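Name Conflicts in Celebrity Accessory Lines: A Study of Product Listings
Thilini Biswas
Final project report, Fashion Business and Law

1. Background

Accessory lines launched under a public figure's name enter a market where many names are already in use. Small jewelry makers often sell for years without registering a mark, and a larger seller may adopt a similar name without knowing that the first one exists. This project asked how often such overlaps occur among necklaces, bracelets and rings sold online, and whether a simple text comparison can find them before launch.

The starting point was the dispute between Pliketti, a line of layered chains fronted by a television host, and Gosard, a two-person workshop that had been selling a collar necklace called the Plicetta. The parties settled. The terms were not published, but Pliketti changed the name of one product and kept its brand name.

2. Data

Listings were collected in April from the public pages of online jewelry shops. After duplicates and empty records were removed, the set held 3158 listings. Each record has four fields: seller name, product name, product type and asking price. Photographs of the products were not saved, so similarity of design is outside the scope of the report.

A listing was marked as celebrity-linked if the seller's own page named a public figure as founder, designer or face of the line. Lines that only mentioned a customer who had worn the product were left out. By this rule 488 listings were celebrity-linked.

3. Method

Names were converted to lower case and stripped of punctuation and generic words such as "jewelry," "fine" and "collection." Two scores were then computed for each pair of names. The first was edit distance divided by the length of the longer name. The second compared a simplified spelling meant to stand for the sound of the word, so that "k" and hard "c" were treated as the same letter.

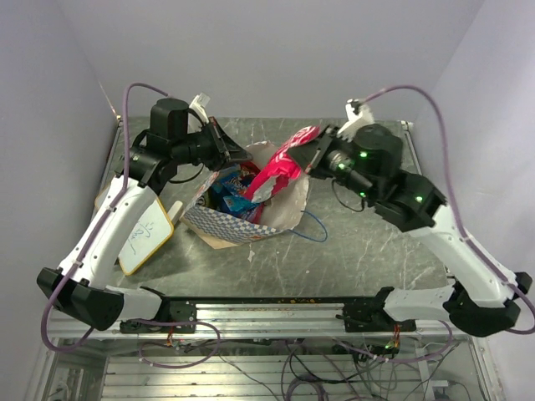 Pairs were ranked by the average of the two scores, and the top 500 were read by hand. A pair was kept as a possible conflict when the names looked or sounded alike, the products were of the same type, and the sellers were unrelated. Price was not used as a filter. An early version of the method did use it, and it removed the Pliketti and Gosard pair, whose products differ widely in price.

The hand reading was done twice, with two weeks between passes. Where the two readings disagreed, the pair was dropped.

4. Results

After both passes, 50 pairs remained as possible conflicts. Most involved invented words with soft endings, which are common in the field and are easy to arrive at independently. First names formed the next largest group. These are weak as marks in most cases, and a shared first name alone says little about the risk of a claim.

The sound score found pairs that the spelling score ranked low. Pliketti and Plicetta is one of these when the "c" is read as hard. If it is read as soft, the pair falls well down the list. The method has no way of knowing which reading a buyer would use.

The longest-running case in the set concerns Dillby, a maker of enamel pins that later added earrings. Its name matches that of an older bead seller exactly. Both sellers remain active, and no public record of a complaint was found.

5. Limits

A text score does not measure confusion among buyers, which depends on packaging, sales channel, price and how well known each name is. The set covers English-language pages only. Sellers who trade at craft fairs or through social media accounts are missing, and these are the sellers least likely to appear in a formal search. The label for celebrity-linked listings depends on what each seller chose to state.

Settlements are also hard to trace. A product may be renamed after a letter from a lawyer or because it sold badly, and the listing shows the same change in both cases.

6. Further work

Jayasinghe, the shop that tested the spreadsheet version, asked for a check that runs on a single proposed name and returns the closest matches with the product type beside each one. The comparison code can do this with small changes. Adding past versions of shop pages would give a first-use date for some names, though archived pages are incomplete for small sellers. The soft and hard "c" problem should be handled by scoring both readings and keeping the higher result.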